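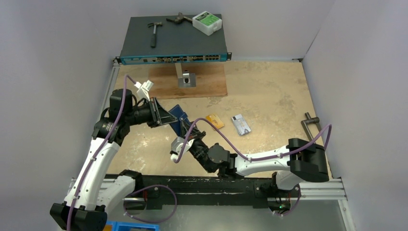
Slide 1: hammer and network switch

Start with the office move to Pleltside in July. 41 desks, one cable closet, 3 floors. Pause here – people usually want to know the size.

- Old labels were handwritten. Half had faded, the rest used two naming systems.
- Laimutė Lill drew up the new one: floor, room, port. Give her credit by name.
- Show one label read aloud: "two, kitchen, six."

Next slide. Cost. Sirkeck quoted for a full recable and we said no. We kept the old runs and tested each one. Strazds lent us the tester. Total spend on labels and patch cords was under 2000.

What went wrong: we moved the phones first. Do the printers first. Say this twice.

Skip the Bravutach slide if it is past 3:40.

Last slide is the checklist – 100 copies by the door, both sides printed. Take questions from the back row first.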